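How a Map App Finds the Short Way (Without Ever Leaving the House)

Filed under: Computers, Explained
2026-09-14

You are in the back seat. The phone on the dashboard says "turn left in 80 feet," and the grown-up who is driving turns left, even though that same grown-up has not listened to a word you have said since breakfast. Why does the phone get so much respect?

Mostly because it is good at one job. It can look at a huge tangle of roads and pick out the quickest way through. It does this with a very old trick that you can do yourself with a pencil, and by the end of this page you will be able to annoy people with it.

First, throw away the map

A map is full of things a computer doesn't care about. Parks, ponds, the little drawing of a tree, the name of the pizza place. Out they go. (Sorry, pizza place.)

What's left is dots and lines. Every dot is a place where you could change your mind, such as a street corner. Every line is a piece of road between two dots. Computer people call this a graph, which is annoying, because your math teacher already uses that word for something else. They call the dots nodes and the lines edges. You can call them dots and lines and I won't tell.

One more thing goes on. Each line gets a number that says how much trouble it is to travel. For a map app, that number is usually minutes. A short street with nine stop signs might get a bigger number than a long road with none. The computer has never sat at a stop sign in its life, but it has the number, and the number is enough.

Let's try a small one

Say there are four towns: Trasen, Himum, Najjar and Flirbridge. You live in Trasen. Your cousin lives in Flirbridge and has a trampoline, so you'd like to get there fast.

The roads go like this:

Trasen to Himum: 4 minutes
Trasen to Najjar: 9 minutes
Himum to Najjar: 3 minutes
Himum to Flirbridge: 13 minutes
Najjar to Flirbridge: 5 minutes

Draw it. Four dots, five lines, a number on each line. It doesn't have to be pretty. Mine looked like a squashed kite.

Now, one way to find the best route is to try every single one. With four towns, that's fine. You could do it before your cereal gets soggy. But a real city might have 3000 corners, and the number of ways to wander through those is so enormous that you would still be working on it when the sun burned out. Your cousin would have outgrown the trampoline.

So we need to be lazy in a clever way.

The lazy, clever way

Start at Trasen. Write a 0 next to it, as it takes no time at all to get to where you already are. Next to every other town, write a question mark.

Look at the roads leaving Trasen. You can reach Himum in 4, so cross out its question mark and write 4. You can reach Najjar in 9, so write 9. Flirbridge keeps its question mark for now and feels left out.

Then comes the part that matters. Of the towns you haven't finished with, pick the one with the smallest number. That's Himum, with 4. Could there be some sneaky faster way to Himum? No. Any other way would have to start by going to Najjar, and that already costs 9. So Himum's 4 is locked. Draw a box around it.

From Himum, look at its roads. Najjar is 3 more minutes, and 4 plus 3 is 7. But we wrote 9 next to Najjar! Seven is better. Cross out the 9, write 7, and don't feel bad about it. Computers cross things out all day long and nobody's feelings get hurt. Flirbridge is 13 more minutes, and 4 plus 13 makes 17. Write 17.
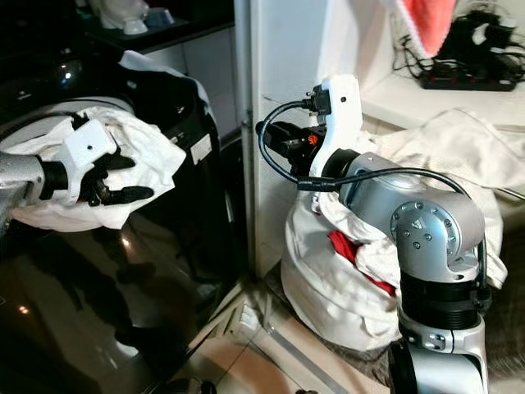

Wait, a reader named Flapjack wrote in when we first put up this puzzle, if Flirbridge has a number now, aren't we done? Why not just go?

Because 17 is only the best we've found so far, Flapjack, and there is still a smaller number sitting there unboxed. Najjar has a 7. We have to check it before we celebrate.

So: box the 7. From Najjar to Flirbridge is 5 minutes, and 7 plus 5 is 12. That beats 17. Cross out, write 12, box it. Finished. The best route is Trasen, Himum, Najjar, Flirbridge, and you get five extra minutes of trampoline compared to what Flapjack had in mind.

Notice that the winning route goes through the most towns. People often guess that fewer stops means faster. The pencil doesn't guess.

One rule you can't break

All of this works only if no road has a number below zero. A road that took minus 6 minutes would let you arrive before you left, and then the boxes couldn't be trusted. Luckily, road builders have not managed this yet.

It isn't only for roads

Dots and lines turn up all over. Dots can be people, with lines between the ones who are friends. Dots can be web pages, with lines for the links. Dots can be rooms in a video game, which is how the monster knows the quickest way to you. The monster is doing addition. Try to remember that when it's chasing you.

Your turn

Suppose the road from Himum to Najjar is closed for all of March because somebody is painting a very long stripe on it. Cross that line off your drawing and start again with the 0 at Trasen. What's the best time to Flirbridge now, and does the route go through Himum or Najjar?

(Answer, for those who have already scrolled down to look: 14 minutes, by way of Najjar.)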